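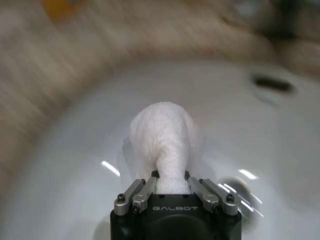

Galbot two-finger gripper kit, bathroom chores
Reviewed by Seo-ah Kwak, 11/06/2022

Can a parallel-motion hand clean a sink yet? Partly. I ran the Galbot kit through 200 wipe cycles on an oval ceramic basin, using terry towels and the stock control software.

Grip on cloth is good. The pads held a bunched towel in all but 5 cycles, and the drops came when the fold was thin. Coverage is weaker. The flat of the bowl comes clean, but the strip under the rim and the edge of the overflow need a second pass by hand. The software has no way to refold the towel, so one dirty face gets used until someone steps in.

Setup took two hours. The manual skips cable routing. The spare pads are $249 a set, too much for a wear part.

Fine for a lab bench or a repeatable shop-floor wipe. For a home bathroom, wait for the April firmware.

Rating: 2 out of 5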